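Moving house: do you label every box or just wing it?

Brarnwood Community Board > Home and Garden > General chat

eftychia_m
Right, we get the keys in August and I've already fallen out with my sister over packing. She says every box needs a number and a list in a notebook. I say write KITCHEN on the side in fat marker and get on with it. Who's right? We're going from a two-bed flat to a terrace off Zwane Road, if that matters.

dumisani_j
Your sister. We numbered ours last time, got up to 61, and I could put my hand on the tin opener the first night. Took me one evening with a cup of tea.

PegAndLine
One evening?! It took my husband a week and he still lost the notebook. It was IN one of the boxes. Marker pen every time, and write on two sides plus the top or you'll be turning them all round in the hall.

Johannes Chauke
I'm with Peg. The list looks lovely until you're packing at midnight and start chucking things in anywhere. By then box 40 is "misc" and so is everything after it.

dumisani_j
Well don't pack at midnight then, Johannes.

eftychia_m
Haha, I will definitely be packing at midnight. Next question, where's everyone getting boxes? I was quoted £67 for a moving kit, which seems a lot for cardboard.

nosipho_n
Don't pay that! Ask at the greengrocer's on a Wednesday, they're usually glad to see the back of them. Banana boxes are the strongest but they've got that hole in the bottom, so put a bit of card down first.

PegAndLine
Please not banana boxes for bedding, mine smelled for a month. I'd buy a few decent ones for clothes and beg the rest.

Johannes Chauke
Handles are the thing I'd spend money on. I've carried plain boxes down three flights and my fingers have never forgiven me.

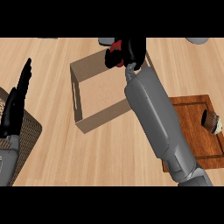

Oh, and books go in the smallest boxes you can find, filled up with socks or tea towels. My brother put the whole of his sci-fi collection in one great big thing and two of us couldn't get it off the carpet.

nosipho_n
Disagree on the handles a bit, they can rip if you overfill. I still lift from underneath.

eftychia_m
OK so: small boxes, socks with the books, greengrocer on Wednesday. Still not doing the notebook. I might number the kitchen ones just to keep her quiet.

dumisani_j
That's how it starts. You'll be on coloured stickers by the weekend.

PegAndLine
Don't forget to keep the kettle out, Eftychia. And loo roll. Put it in the car with you, not in the van.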